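Workshop tips: setting out a block pick-up test for a small arm

These notes cover the bench side of the Pakirmont trials, in which we compared two ways of teaching an arm to pick up plain wooden blocks. The first method, Aver, learns from recorded demonstrations only. The second, Hajdu, uses the same demonstrations and adds a correction step just before the fingers close. The tips should suit anyone repeating the work on an ordinary table.

Cover the working area

A polished table throws back glare, and the wood grain can be mistaken for an edge. Lay a flat sheet of cardboard over the part of the table the gripper will reach. Plain brown is fine. Replace it when the creases begin to lift, as a raised fold will tip a block by a few degrees.

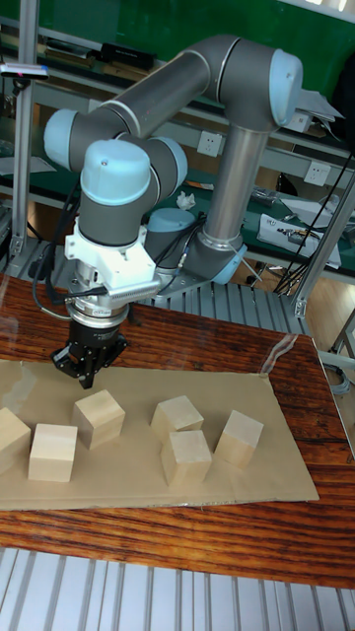

Gripper above the cardboard, with the wooden blocks set out.

Leave the blocks unpainted. Paint makes them easier to find and hides the faults you are testing for. Sand off any splinters, then wipe away the dust with a dry cloth. Do not use oil or wax.

Spacing

Set some blocks well apart and others close enough that a finger has little room between them. Turn at least one so that it does not line up with its neighbours. In our runs the well-spaced blocks told us almost nothing: both methods picked them up nearly every time. The difference between methods came from the close pairs and the turned blocks.

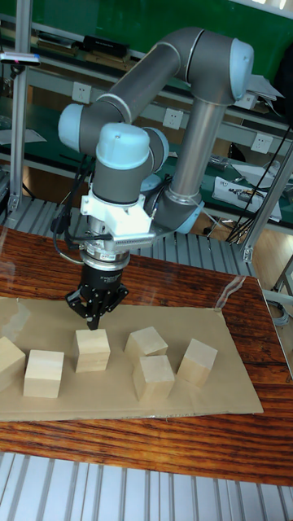

Approach height matters more than speed. Stop the open fingers a short way above the block, let the arm settle, then take the position reading. Readings taken while the arm was still moving were the main cause of missed picks under Aver. A pause of 3 seconds was enough. Longer pauses made no measurable change.

Keep the cables slack at the wrist, but tie them back far enough that they cannot brush the blocks. Check this with the wrist turned to both ends of its range.

Number of runs

We recorded 282 demonstrations, then ran 100 test picks for each method. Hajdu missed 4. Aver missed more than three times as many, mostly on close pairs.

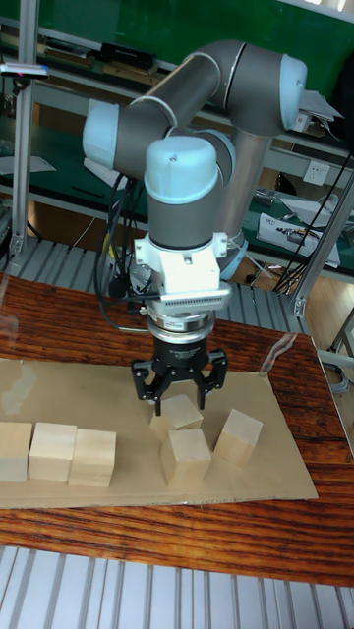
Reset the layout by hand between runs and do not try to put each block back exactly where it was. An early set from the Muklow bench used pencil marks on the card, and the results were too good. When the marks were removed in March, the score for Aver fell and the score for Hajdu barely moved.

Record a miss as a miss even if the block is gripped on a second try. Note which block it was and whether a neighbour was touched. Store the spare card flat.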